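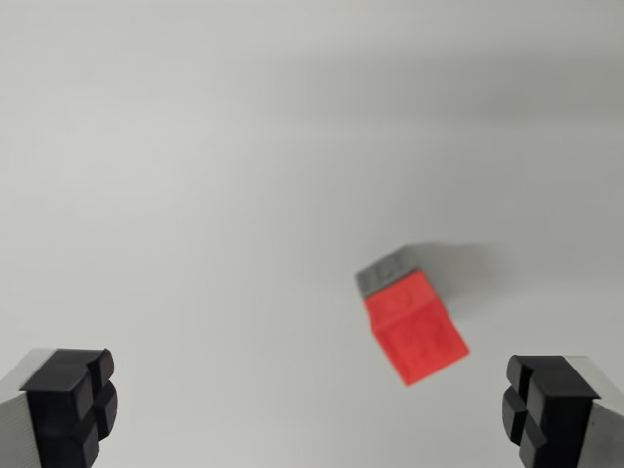 **What is the Wundside counter-balance bench scale used for?**

The Wundside is used for weighing dry goods, small parts and mail on a bench or counter where a steady reading is needed and no power outlet is close by. It is a mechanical scale with a sliding weight and a damped beam.

## Overview

The Wundside is supplied by Flada to schools, post rooms, stock rooms, seed merchants and public institutions. It is sold in two sizes, the Wundside 400 and the Wundside 800. The number gives the largest load in grams that may be placed on the pan. Both sizes share the same base, beam housing and leveling feet, and most parts can be exchanged between them.

The scale is assembled and adjusted at the Misby works before shipment. Each unit leaves the works with a signed adjustment card, which should be kept with the scale for as long as it is in service. The card shows the serial number, the result of the zero test and the result of the full-load test. When a scale is returned for service, the card must be returned with it.

## Construction

The base is cast iron with a baked enamel finish. The pan is stainless steel and lifts off for washing. The beam is brass, engraved on the front face, and runs on hardened steel knife edges seated in agate bearings. A magnetic damper brings the beam to rest after loading, so that the reading can be taken without waiting for a long swing to die away.

A locking lever on the right side of the housing lifts the beam clear of its bearings. The lever should be in the locked position whenever the scale is carried, cleaned or left unused overnight. Most of the worn knife edges received at the service bench come from scales that were moved with the beam unlocked.

## Specifications

| | Wundside 400 | Wundside 800 |
|---|---|---|
| Largest load | 400 g | 800 g |
| Smallest division | 2 g | 2 g |
| Leveling feet | Two, front | Two, front |
| Power | None | None |
| Pan | Stainless steel, removable | Stainless steel, removable |
| Beam | Brass, engraved | Brass, engraved |
| Warranty | 7 years | 7 years |

The smallest division is the same on both sizes. Customers who weigh mostly light items should still choose the Wundside 400, whose beam has wider spacing between the marks and is easier to read under poor lighting.

## Placement and leveling

The scale must stand on a firm, flat surface. Folding tables and shelves held by brackets are not suitable. The surface should be free of vibration from refrigerators, fans or printing equipment, and the scale should not stand in the path of a heating vent or an open window. Direct sun on the beam housing will cause slow drift during the day.

To level the scale:

1. Lock the beam and place the scale in its working position.
2. Turn the two front feet until the bubble rests inside the ring on the base plate.
3. Place the clean, dry pan on its support.
4. Move the sliding weight to zero and release the beam.
5. If the pointer does not rest on the center mark, turn the zero nut at the left end of the beam a little at a time.

The zero nut corrects small differences only. If the pointer cannot be brought to center with the nut, the pan may be from another scale. Pans are matched to their supports at the works and carry the last digits of the serial number on the underside.

## Weighing

Lock the beam before loading. Place the load in the middle of the pan, release the beam, and move the sliding weight to the right until the pointer settles at the center mark. The weight is read at the left edge of the slider. The beam should be locked again before the load is removed.

Loose material should be weighed in a container. The empty container may be balanced out with the tare slider, a smaller weight on the rear bar, up to one quarter of the scale's largest load. The tare slider has a thumbscrew and will hold its position for repeated weighing. It must be returned to the left stop at the end of the task – a forgotten tare is the usual cause of a scale reported as reading low.

Hot containers should be left to reach room temperature. Warm air rising from the pan will make the reading unsteady.

## Care

The pan may be washed in warm water with dish soap and dried with a soft cloth. The base and housing may be wiped with a damp cloth. The beam should be dusted with the brush supplied and should never be polished. Metal polish removes enough brass over time to affect the adjustment, and it fills the engraved marks.

No oil is to be used on the knife edges or bearings. Oil collects dust and slows the beam.

Flada recommends that the scale be checked against a known weight every month, and that the result be written in a log. A difference of one division or less at full load is within normal limits. A larger difference calls for service.

## Accessories and spare parts

The following items are available for both sizes unless noted:

- Dust cover, clear, with hinged front
- Deep scoop for grain and seed, with matching counterweight
- Flat letter plate (Wundside 400 only)
- Check weight with storage box
- Replacement pan, matched by serial number
- Leveling foot with lock nut
- Thumbscrew for tare slider
- Beam brush

The deep scoop and its counterweight must be fitted together. The counterweight hangs from the hook behind the beam housing and is stamped with the same letter as the scoop. Scales that will be used mainly with the scoop can be ordered with the counterweight already fitted and adjusted.

Spare knife edges and bearings are not sold separately. These parts are replaced at the service bench only, as the beam must be adjusted again afterward.

## Service

Service in all regions is handled by Tarigan, under the direction of Burgi Rainer, head of the adjustment workshop. A full service includes cleaning, inspection of the knife edges, replacement of worn bearings, adjustment at zero and at full load, and a new adjustment card. Nearly 400 scales pass through the workshop each year, and February is the busiest month. Customers whose scales are needed in the spring planting season are advised to send them before the new year.

Scales should be shipped in the original carton with the foam insert in place and the beam locked. The pan is to be wrapped and packed separately, in the tray at the bottom of the carton. If the original carton is no longer available, a shipping carton can be requested from Tarigan before the scale is sent. Damage caused by unsuitable packing is not covered.

## Warranty

The warranty covers faults in material and assembly for seven years from delivery. It does not cover worn knife edges, loss of the pan, damage from overloading, or adjustment made by persons other than the service workshop. Opening the beam housing breaks the seal on the rear screw and ends the warranty. The zero nut, tare slider and leveling feet are outside the seal and may be adjusted by the user at any time.

## Ordering

Orders are accepted from institutions by purchase order and from individual customers through authorized dealers. Please state the size required, any accessories, and whether the scoop counterweight is to be fitted before shipment. Orders for more than seven scales are shipped on a pallet and require a loading dock or a lift-gate truck – please note this on the order if no dock is available. Replacement pans cannot be shipped until the serial number has been confirmed.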